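Talk for the family open house, Saturday, August 21, 2021
Gritberg School, lower grades

Start with thanks for coming, then the sign-in sheet by the door. Keep this part short.

Slide 1. What the morning looks like. Children arrive and put their things away. Then the long work period, 90 minutes without a bell. Parents always ask if that is too long for a first grader. Say that it takes most new children nearly 7 weeks to settle into it, and that we expect some wandering before then.

Slide 2. Mixed ages. Each room has three grades together. Older children give lessons to younger ones when a teacher asks them to. Mention the Grungate room, where reading partners stay together all year. Pause for questions here, not at the end.

Slide 3. Practical life. Pouring, folding, sweeping, setting a table, making a snack. Explain that this is part of the school day and is on the report. Food work starts with cold food only. Parents can do the same at home with one low shelf and a small pitcher.
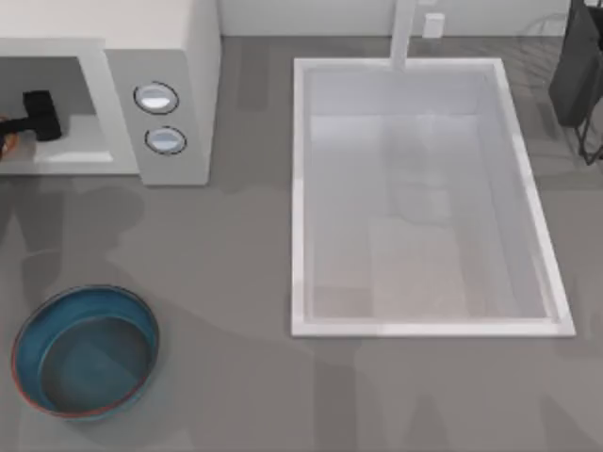 Slide 4. How we report. No letter grades until grade 4. Written reports go home in November and again in spring. Hold up the sample report. Conferences are booked through Jundo, and the login letter is in the folder.

Slide 5. Buses and after-care. The Mnguni Street stop has moved to the north corner. After-care needs a separate form, even if you filled one out last year.

Close by sending families to the classrooms. Leave the last slide up with the office phone number.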